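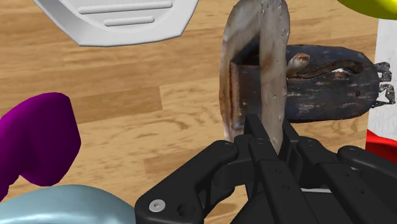

Wrist camera view in the simulator, with the gripper closed on the upright edge of the rusty metal piece.

Comparing two grippers in simulation before you buy either

If you are trying to choose between two grippers and only have the budget for one, a few evenings in a simulator will save you a good deal of head-scratching. I went through this in November with the Zastach, a parallel-linkage gripper, and the Valentini, which has wider and softer pads, and several people have since asked me to write down how I set it up. So, with apologies for the length, here is the whole thing from start to finish. You will want a simulator you already know your way around, a model of your arm, and a model of each gripper with its joints working properly.

Step 1. Choose your objects

It is tempting to use nothing but smooth coloured shapes, and they do make a nice, friendly start. They are quick to load and the physics engine rarely complains about them. But do please put in at least one awkward thing with a proper scanned surface. Mine is the rusty piece you see in the grip, all pitting and flaking finish, with a hook-shaped bar on top and a frayed end sticking out at the back. It has a tall flat plate that any gripper ought to manage, and then a dark rounded body behind it that gets in the way if you come in at a poor angle.

Scatter the other objects fairly close by. If the target sits all alone in the middle of the table, you will learn very little about how much elbow room your fingers need, and elbow room was where my two grippers differed most.

Step 2. Match the settings

Before you run anything, open both gripper files side by side and go through them slowly with a cup of tea. Closing force, closing speed, pad friction and the contact settings all want to be the same, unless the makers give you a good reason for a difference. I set the closing force at 55 newtons for both. My first set of results had to go in the bin, as one gripper had been given far grippier pads than the other by whoever built the model, and I only spotted it when Paweena Panyasiri asked me why the Valentini could apparently hold things by one corner.

Do check the weight of your scanned object too. Scans often arrive with a default mass that has nothing to do with the real thing, and a chunk of old metal that weighs as much as a sponge will flatter everybody.

Step 3. Put the camera on the wrist

You can watch from the side if you like, but I would always save the wrist view as well. It shows the fingertips meeting the object, and you can see quite plainly whether the pads are square to the surface or pinching it on the skew. Let the finger links show at the bottom of the picture. You lose a bit of the table, but you gain a very clear idea of how much room the linkage takes up when it closes.

Step 4. Run the trials

I did 200 grasps with each gripper, with the objects shuffled between attempts and the same random seeds used for both. Keep each attempt simple:

Move to a point above the target.
Come down and close.
Lift, hold for 3 seconds, and put it back.

Count a grasp as good only if the object is still held at the end of the pause. Trí Lý, who helped me with the scripts, also logged any touch between the fingers and the neighbouring objects. I grumbled about the extra work at the time and have been thanking him ever since.

My 400 attempts came to 328 good grasps between the two grippers, and the totals were so close that I could not have chosen on those alone. The contact log was another matter – the Zastach knocked its neighbours far less often, mainly on account of its narrow pads. The Valentini did better on the rounded shapes and was more forgiving when the approach was a little off.

Step 5. Look at the failures

Set aside an hour, pick out the failed attempts and watch them one after another at half speed. You will soon start to see families of them. With thin upright edges, most of mine came from closing too high up, and lowering the approach a touch sorted out a good many. Write down what you change and run the full set again for both grippers, even if the change was only meant to help one.

I went with the Zastach in the end, as our table at Ulley is always crowded. If yours is tidier you may well prefer the other, and I would be glad to hear how you get on.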